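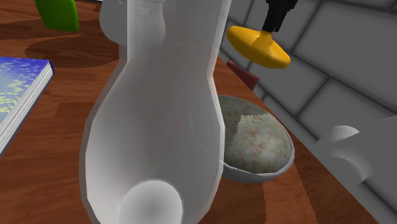
Page last changed: 9/13/24

Every few months a relative forwards me something about robots that will soon be doing the washing-up, and every few months I go off and do the washing-up.

I've followed this stuff since last November, when a firm called Pumatier promised a kitchen helper that would "tidy as you would". I wouldn't have minded. What I've mostly seen since is simulation: a white arm, a brick wall, a wooden table, a bowl of something that looks like rice. It's tidy work and I understand why they do it. A drawn bowl costs nothing to break. But my own worktop in Grarthorpe has a toaster cable across it and a jar of honey that sticks to everything, and I've yet to see anyone draw the honey.

Take lids. Putting a lid on a bowl is a chore a toddler can manage, more or less, and it's a fair test for a machine. The thing has to find the rim, come down level and know when to stop pushing.

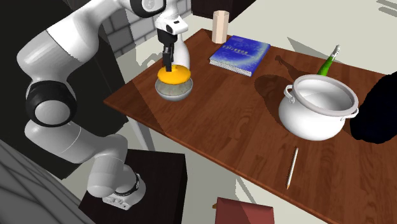

Now add the rest of the job. Someone has to decide whether the leftovers are worth keeping, find the lid that fits (I own 11 and I think 4 of them belong to anything), make room in the fridge and wipe up what dripped. The lid is the easy bit. I say the same of folding towels, which was the Bakilana demo everyone sent me in the spring. It took 8 minutes over one towel, and a person had laid it out flat beforehand.

Shop floors are another matter, I'll grant. My old workplace got a packing arm from Wilau and it did one size of box all day without complaint. The other sizes still went to us at the end bench – 36 of them on a bad shift.

So could a machine do my kitchen yet? No, and I'd want to see one cope with a wet plate before I changed my mind. I'm not against it. I would happily pay for something that emptied the dishwasher and put the mugs back in the right cupboard. Until then there's a pan soaking and it's my turn.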